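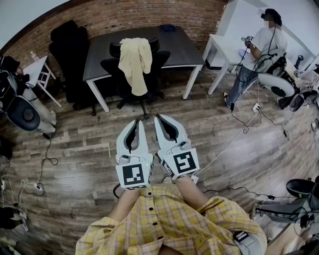
A gripper in each hand, marker squares on their backs, green light on the left one.

Is the Dritis handheld gripper kit worth it for a two-person shop?
Posted in Robotics Kits and Services, 25 May 2025

We pack small glass parts and would like a robot to do the boring end of it. A reseller has quoted us $1,297 for the Dritis pair: two handheld grippers, a sheet of spare marker squares, and 2 months of Custent, the software that turns your hand motions into something an arm can learn from. The brochure says "ready in minutes," a phrase I last saw on a tent.

We already have one arm, bought used, and a spare room with a plank floor and a table. What I can't tell from the sales page is whether the markers track well under ordinary ceiling lights, how bad the cables are, and what happens when the 2 months run out. Has anyone here lived with this kit for longer than a demo?

flumside_pete

Had ours since October. The grippers are good. The finger pads grip better than the ones on our arm, which is a little embarrassing for the arm. Tracking is fine under ordinary lights as long as the marker squares stay flat and clean. Ours went bad for a week and I reinstalled everything twice before wiping off a thumbprint.

Cables: plan on them. One per gripper, plus whatever your arm and headset need, and they all want to cross the floor where you walk. Run them along the wall before you start and put the power strip somewhere you won't kick it. I kick mine anyway.

Custent goes to $91 a month after the trial. You can export your recordings first, but the button is under Account and not under Export, for reasons known to Custent. Do it before the last day.

As for minutes, it was most of a Saturday. We recorded almost 700 tries at one pick-and-place job before the arm did it in a way I'd show a customer. Your wrists will have opinions. Ask the reseller if they'll sell the grippers without the software — ours did, once I stopped sounding excited.

gluegun_ridge

get the Etim one instead, its cheaper

tinbox44

I'd rent first. Flumside has the Dritis pair by the week and they take the deposit off if you buy. The rental case comes with the long cables, and the kit you're being quoted may not, so check the parts list.

One thing the manual skips: hold the grippers out in front of you with the markers where the head camera can see them. My first afternoon of recordings was mostly my elbows.

No idea about the Etim. The one I tried had a loose trigger, but it was a floor model and had been through a lot.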